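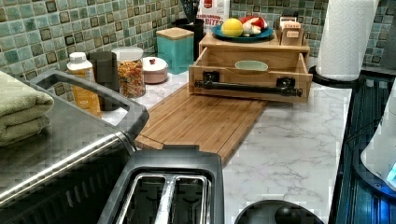
"You walk up to it on your own": a morning with Leandro Sarmiento

Leandro Sarmiento had already started telling me about the Pliltstead van before I'd got my recorder out, so I missed the first bit and had to ask him to go back. He didn't mind. He's told it plenty of times, mostly to new recruits, and he says it comes out a bit different depending on who's listening.

For anyone who doesn't know the name, Leandro spent most of his working life in bomb disposal, first in the army and then as a civilian adviser to the police. He gave it up in February and lives up in Rostbridge now, in a terraced house with a very steep front path (I was puffing by the time I reached the door, and he wasn't even polite about it). I'd wanted to talk to him for ages. We hear a lot about the cordon going up and the cordon coming down, and hardly anything from the person in the middle of it.

So, the van. It had been left outside the old customs office in Pliltstead, lights on, doors locked, with a gas bottle on the passenger seat and wires running over the back of it. A security guard rang it in just after five in the morning.

"He did a lovely job, that guard," Leandro told me. "He didn't try the door. He didn't go back for a second look. He walked away and he kept people walking away, and then he told me exactly what he'd seen and what he hadn't. You'd be amazed how rare that is. People want to help, so they fill in the gaps for you."

The police had put their first tape up about 100 metres from the van, and he made them move it back and then back again. There was a bakery inside the new line with the ovens going, and the owner did not want to leave his bread. I asked how you shift a man like that.

"You don't shout. I sent the youngest constable in and told him to ask for help carrying the chairs out. Once he was carrying chairs he was outside, and once he was outside he could see all of us standing miles down the road behind a lorry. He came along pretty quickly after that."

They sent the robot in first. It got a window out but then one of its tracks jammed on the kerb, and that left Leandro, in the suit, doing what the trade calls the long walk. He was on his own for that part, and he always was. There's one operator at the device and everyone else stays back, so that if it goes wrong it goes wrong for one person.

What do you think about on the way? I know, I know, it's the question everybody asks. He laughed at me.

"Your feet, mainly. The suit's heavy and you can't see down, so you're thinking about the kerb. Then you're thinking about what you've been told, and whether it fits. I used to talk under my breath the whole way. Frerichs could hear me on the radio and he said it was like listening to somebody looking for their car keys."

Frerichs was his number two for years, the one who stayed at the control point, packed the kit and kept the log. Leandro brings him up constantly. It was Frerichs who noticed, on the pictures the robot had sent before it stuck, that one wire went nowhere at all.

"He said, 'I don't like that one, it looks like it's there for us.' And that's a horrible sentence to hear when you're getting into the suit. It meant someone might have built it with me in mind."

He was at the van for 60 minutes, going by Frerichs' log. Leandro would have told you ten. He won't go into how he dealt with it, and I didn't push, but the device was a real one and it didn't go off. The bakery opened again that afternoon.
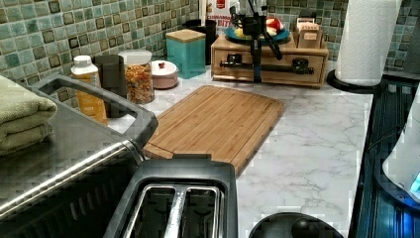

Kitchen counter, with the toaster in front and green tiles behind.

I asked whether he'd been frightened, and he took so long over it that I nearly moved on to something else.

"At Pliltstead, no. Afterwards I was. I got home and I couldn't undo my boots. I sat on the stairs with my coat on and my wife came and did them for me, and neither of us said a word about it. But the one that frightened me at the time was Seden, and there was nothing there."

I'd never heard of Seden, which he said was rather the point. It was a village hall job, an abandoned rucksack by the stage with a wedding party due in at 2 o'clock. No threat had been made and there was no reason to expect one. He had a feeling about it, a really bad one, all the way across the car park. Inside the rucksack were some walking socks and a flask.

"I'd gone grey, apparently. Frerichs took one look and told me I was having a fortnight off, and I said he couldn't order me to do that, and he said he'd already rung the boss." He shook his head. "He had, too."

He thinks the job has changed a good deal since he started, mostly for the better. The robots are quicker, there are better X-rays, and somebody will ask how you're sleeping. What bothers him is the filming. At one of his last call-outs people kept ducking under the tape with their phones up, and a lad on a bicycle got closer than Leandro was.

"I understand it. It's the most exciting thing that's ever happened on your street. But I can't do anything while you're there. I've just got to stand still in that suit and wait for a policeman to catch you, and I'm sweating like anything, and whatever's in the bag is getting older."

If you do see something that worries you, his advice is very plain. Don't touch it, get well away, get other people away, and only then use your phone. Remember where it was and what it looked like, and when somebody asks you a question you can't answer, tell them you don't know.

I asked if he missed it. He said he missed the van journeys, the two of them driving through the night arguing about the radio. Frerichs is still working, and he rings most evenings. He'd rung just before I came, as it goes, to ask Leandro where he'd put the good torch.

"It's in my shed," he said. "I haven't told him yet."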